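About Stuvance

Hello, and thanks for wandering over to the About page. I always read these first on other people's websites, so I've tried to write the sort I'd want to find.

Stuvance is a small outfit that writes and talks about climate and security. By that I mean the places where a changing climate bumps up against defence, borders, food supply, disaster planning and the people whose job it is to keep the lights on. I started it because I'd spent years reading government risk assessments for work and kept thinking that my neighbours would quite like to know what was in them, if only somebody would put them into ordinary English. So that's what we do! We read the long documents, we ask the dull questions, and we write it all up in words you could use at a bus stop.

I'm the founder and the editor, and on a bad week I'm also the person who fixes the printer. Before this I worked in emergency planning for a county council, mostly on flooding, and before that I had a very junior desk job in a ministry where I learned to read a budget table upside down. I'm not a scientist and I've never been in the forces. We have people on the team who are one or the other, and they tell me when I've got something wrong (often, and with footnotes).

What we cover

The bulk of our work is the weekly briefing, which goes out by email to 900 subscribers. Some of them are civil servants, some are teachers, a good few are retired officers, and one lot seem to be a sixth-form debating club who write in with better questions than anyone else. Each briefing takes one subject and sticks with it. We've done sea walls at naval bases, what a dry summer does to power stations that need river water, who pays when a port has to move, and why the insurance on a military housing estate can turn into a political row.

We've published 77 longer reports so far. They're all free to download and they always will be. If you only read one, I'd go for the Melgate study, which is the piece of work I'm proudest of. Melgate is a small harbour town with an old fuel depot, a lifeboat station and one road in. We spent two winters there talking to people about what happens when that road floods, and who is meant to ring whom. The answer involved a laminated sheet of phone numbers, several of which belonged to offices that had closed. The town has since rewritten its plan and I'm told there's a new sheet.

We don't do predictions of war. I get asked for them a lot, usually by radio producers at short notice, and I'm happy to say no. Drought and heat and crop failure can make a bad situation worse, and there's decent research on how, but it's slow and patchy and depends a great deal on who is in charge locally. If you want someone to tell you which countries will be fighting over water by next Thursday, I'm afraid you'll need a different website.

Who pays for it

Fair question, and it should be nearer the top of most About pages. More than half of our money comes from subscribers who choose to chip in. The rest comes from the Subramaniam Fund, a family trust that gives us a grant every December and has never once asked to see a report before it came out. We also run paid training days for councils and schools. We don't take money from arms manufacturers, oil and gas companies or political parties. We did turn down a very nice offer from a firm that makes flood barriers – lovely people, good barriers, but we write about flood barriers rather a lot and it would have looked dreadful.

Our accounts are on the Documents page, including the year we lost money on a conference. I've left my note about that one in as well. It was a big hall and a small audience and I over-ordered the sandwiches.

How we work

Every report is read by two people who didn't write it, and one of them has to be from outside. If we're relying on a government document we link to it, and if it's been taken down we say when we last saw it. Where a source has asked us not to use their name we tell you what sort of job they do and leave it there. Corrections go at the top of the piece, in the same size type as everything else, and stay there for good.

We moved into our current office at Flurkgate last year. It's two rooms above a bicycle repair shop, up 23 stairs, and I'm sorry to say there's no lift, so if stairs are a problem please tell us and we'll meet you in the café across the road, where it's all on the level and the tea is better. The big table in the front room is where most of the arguing gets done. 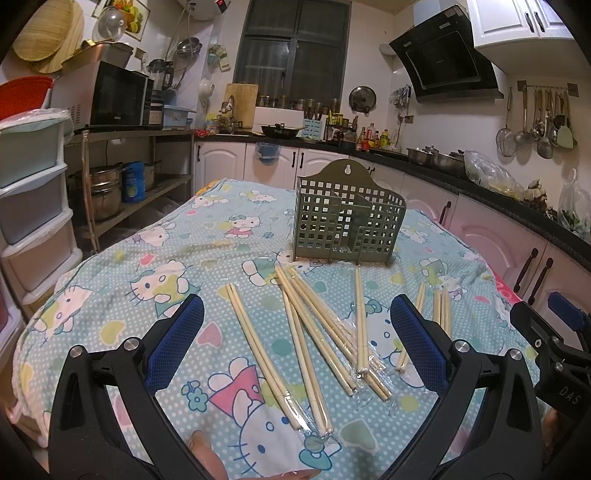 Anyway, the training days. They came out of a request from a secondary school that wanted something for its geography and politics pupils to do together, and they've grown into a proper part of what we do. The usual format is a tabletop exercise. Everyone gets a role (harbour master, hospital manager, army liaison, local reporter, somebody's gran who won't leave her house) and a storm comes in over the course of the afternoon. You have to decide what gets the generator. Adults are much worse at this than teenagers, in my experience, mainly because they want to hold a meeting first.

If you'd like us to run one for you, drop us a line through the Contact page and say how many people you've got and how old they are. We need a room, some tables that can be pushed together and a kettle. State schools pay travel costs only.

Joining in

We don't have many jobs to offer, but we do take pitches from freelance writers, and we pay on the day a piece is published. I'm especially keen to hear from people who live near the thing they want to write about. A pitch can be a paragraph. Please don't send the whole article, and please don't send anything with the word "looming" in the title, as I've used up our supply.

Letters are welcome too, including cross ones. I answer most of them myself on Friday afternoons.

This page was last updated on August 16, 2022.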